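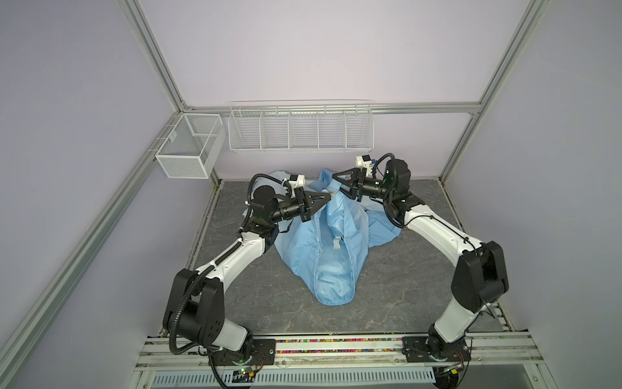

# Chapter 5: Handling and Folding Lightweight Outerwear

## 5.1 Scope of the chapter

The previous chapter dealt with flat goods: towels, sheets, and pillowcases. These have four corners, one layer, and no closures. Outerwear has none of these advantages. A thin jacket has two sleeves, a collar or hood, a front opening, and often a lining that moves separately from the shell. When such a garment is dropped on a table it settles into a heap in which most of the edges needed for folding are hidden.

This chapter covers unlined and lightly lined jackets and coats in thin synthetic cloth. Padded garments are treated in Chapter 6, and knitted garments in Chapter 7. The procedures assume a clean, dry garment and a flat work surface larger than the garment when it is fully spread.

After completing the chapter, the reader should be able to:

- find the collar, hem, and front opening of a garment in a heap;
- select two grasp points that allow the garment to be opened with a single lift;
- spread the garment without pulling on the zipper or seams;
- complete the Dolgate fold and the short fold, and state when each is used.

## 5.2 Properties of thin shell fabric

Three properties of the cloth determine how it is handled.

**Low friction.** Smooth nylon and polyester shells slide easily over themselves. A folded layer will creep if the surface below it is tilted or if the next fold is made too quickly. Glossy finishes generally slide more than matte ones.

**Low bending stiffness.** The cloth does not hold a shape of its own. When it is raised at one point, it hangs in long folds that taper away from the point of lift. These folds are useful. They run in the direction of tension, and following one downward often leads to a hem or a cuff.

**Trapped air.** A closely woven shell lets air through slowly. A jacket folded with its zipper fully closed may hold enough air to reopen the fold. The zipper should be left open by a hand's width at the collar until the last fold has been pressed.

## 5.3 Reading the heap

Sorting out a heap begins with its fixed features, which are the parts that keep their form when the rest of the garment is crushed. In order of reliability these are the zipper, the main seams, the collar band, and the cuffs.

The zipper is examined first. The pull is usually visible even when the teeth are not, and it marks a point on the center front. A long seam may be a side seam, a back seam, or the stitching beside the zipper. It should be compared with the position of the pull before any decision is made. Loose flaps at the sides of the heap may be sleeves or front panels. A sleeve is a closed tube and will show two layers at its edge when pinched; a front panel in an unlined garment will show one.

## 5.4 Choosing the grasp points

Two grasps are used. Both are taken on raised ridges of fabric, where the cloth can be pinched without pressing against the table. Once the shoulders have been identified, the grasps are moved outward along the shoulder seams, one at a time, so that the garment is always held at one point or more.

The following points should not be used:

1. The zipper pull or the zipper tape. Side loads on the tape distort the teeth.
2. Pocket flaps. The stitching is light and tears at the corners.
3. A single layer of lining. The shell will hang from the lining seam.

The lift should be slow. If the cloth resists, it is lowered and the grasp is changed. Shaking is permitted only after both shoulders are held.

## 5.5 Terms used in this chapter

**Heap:** a garment at rest with no panel fully spread.

**Ridge:** a raised fold that can be pinched from both sides.

**Center line:** the line from the middle of the collar to the middle of the hem. All sleeve folds are measured from it.

**Creep:** movement of one layer over another after a fold has been made.

**Balter tuck:** the closing step of the Dolgate fold, in which the hem is turned into the collar pocket. See Section 5.8.

Section 5.6 gives the spreading procedure. Readers who have already completed the Beltelo table exercises may begin at Section 5.7.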